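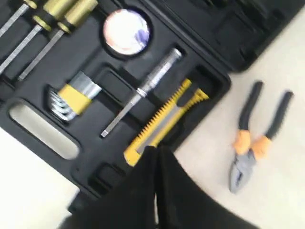 Hex keys, tape and screwdrivers in place. Pliers still out on the table.

Starter tool cases: keep the molded tray or dump everything in a bag?
Posted by vavville_porch, 29 July 2025

Hi all! My niece is moving into her first apartment over in Vavville, and I'm passing along the black plastic case I keep in the hall closet. I had everything out to wipe it down, and now I'm putting it back piece by piece and enjoying myself more than a grown woman probably should. But my brother-in-law says those molded cases are a nuisance and she'd be better off with a canvas bag. I paid $18 for it at the Krishnan hardware store years ago, so it's no heirloom, but I do like that every tool has its own spot. What would you give a kid who has never owned a screwdriver?

mudroom_mike
Bag, every time. I've had two of those cases and the story was the same with both: you buy one extra thing, it doesn't fit anywhere, and then the lid won't close. My Hukance bag has been riding in the truck for 12 years and I can throw anything I like in it.

quiltsandcaulk
Oh, I have to disagree with Mike (sorry, Mike!). For somebody just starting out, the tray is half the value. You open it up and see right away what's missing, and for a person in a small apartment who lends things to the neighbors that matters a lot. My daughter has kept hers complete through three moves, and she can't keep a pair of gloves together for a week.

vavville_porch
That's just how I feel about it! The tape has its own little round nest, and it took me far too long to learn that it goes near the hex keys. I used to jam it in with the wrench.
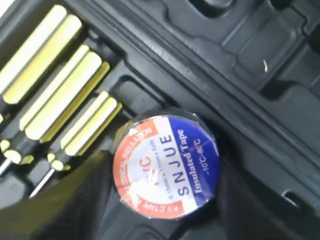 The electrical tape, label side out, next to the screwdrivers.

mudroom_mike
All right, but is she really going to use electrical tape? In a rental? I'd swap that for picture hooks and a decent flashlight.

oldhouse_70
Leave the tape in. I've used mine on a fraying broom handle, on garden stakes and once on a suitcase. What I would add is a longer tape measure. The little ones are fine for a shelf, but she'll want to measure a wall for a couch sooner or later. I picked up a Zarero at a yard sale in July and it's been great.

vavville_porch
Good thought, oldhouse. The one in the case is only 2m, so it won't get her across a living room, and it's metric on top of that.
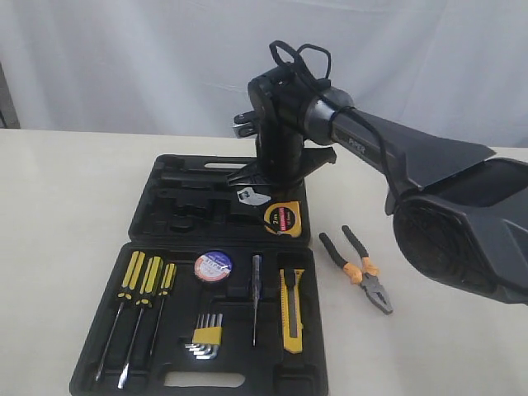 I think I'll keep it in there for small jobs and tuck a long one in the housewarming box with the dish towels. Mike, I'll get her the picture hooks too, so you can't say I never listen to you.

quiltsandcaulk
Put her name inside the lid with a paint marker before you hand it over. Tools wander.

mudroom_mike
Still say bag. But tell her congratulations on the apartment.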